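Turulby demo collection, weekly meeting, Tuesday 10.30
Room: Skultlow, ground floor

1. Last minutes
Agreed. Typo in item 4 stays, no one minds.

2. Where we are
Fridge task, hand-held grippers. Target 900 good demos, 455 passed checking so far. Rejects mostly lost tracking, markers turned away from the view. Reminder: check marker faces before each run, not after lunch. Cables to hang down by the body, not across the wrist.

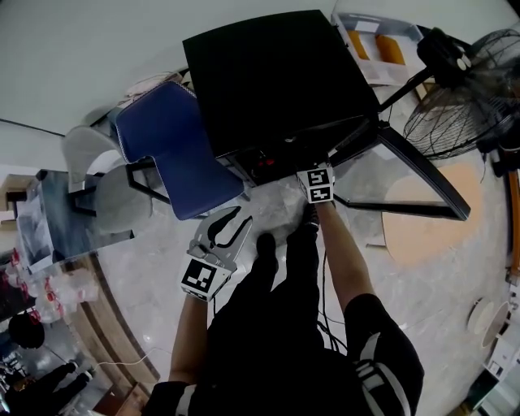
3. Fridge task, how we do it
Long talk on this. Start pose: both grippers out front, hold still for 3 seconds, then go. One gripper for the door, other for the bottle. Door to be fully open before the second hand moves in. Several demos have both going at once and Ayala (the training run) copies the muddle.

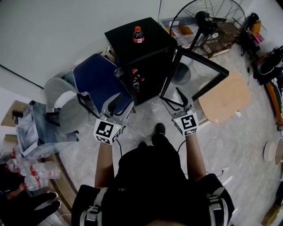 Slow down near the shelf as well. Pauses are fine, jerks aren't. If a bottle tips, carry on and stand it up again, we want some of those. Do not restart the recording half way.

4. Gripper camera
Close-up views checked on the big screen. Cap and label easy to pick out, inside of the cabinet very dark. Lamp suggested, no decison yet. 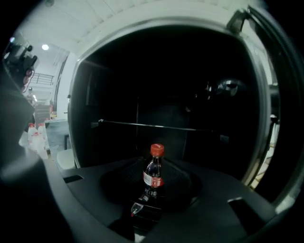

Ullodby asked whether the dark interior matters at all if the real kitchens will be just as dim, and would sooner have 200 extra demos than a lamp. Split on this. Try both, small batch each.

5. AOB
Spare cables ordered. Write run numbers on teh sheet please.

Next meeting same time.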